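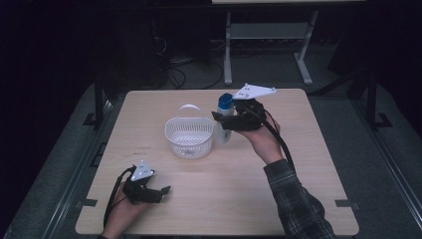
Jozefína Čierny says a robot should be able to read a list of steps, the same way she reads a recipe. Pick up the bottle, put it in the basket, finished.

A list leaves out a great deal. It does not say how far to open the fingers, how hard to squeeze, or which way to turn the wrist. People do these things without thinking about them. A robot needs a number for each one, many times per second.

## Showing by hand

One method is called *demonstration*. A person does the task while holding a gripper, which is a tool with two fingers that open and close. The tool records two kinds of data:

- **Motion:** where the gripper goes and how it tilts.
- **Opening:** how wide apart the fingers are.

Pictures are saved along with these numbers. A computer program then studies them together. It looks for links between what the camera saw and what the hand did next. 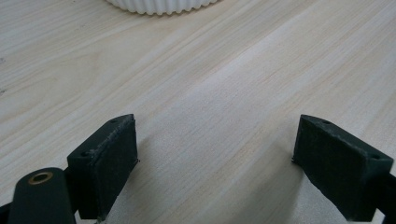
Why does the person repeat the same task so many times?

A single try shows only one starting position. If the bottle is moved 5 inches, the robot may reach for the old spot. With 100 tries, and the bottle in a new spot each time, the program has many positions to learn from.

## Showing by remote control

The other method is *teleoperation*. "Tele" means "far." The person moves a control, and a real robot arm copies the motion. The arm's own movements are recorded.

Remote control is often slower. A task that takes 11 seconds with a hand-held gripper may take 23 seconds through a robot arm. One benefit is that the arm can only record motions it is able to make. A person's arm can bend in ways that a robot's arm cannot.

## Changing the setup

The object should not always be placed the same way. An upright bottle is gripped from the side. A bottle lying down has to be approached from another angle, and the fingers must line up with its narrow direction.

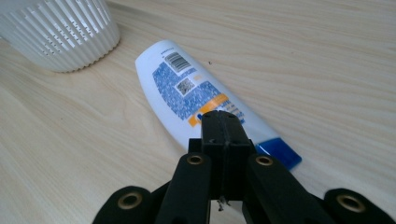

*A bottle on its side, with the gripper close to it.*

Tries that go wrong are marked so the program does not copy them by mistake. Some teams save them in a separate folder and use them later to teach the robot what a slip looks like.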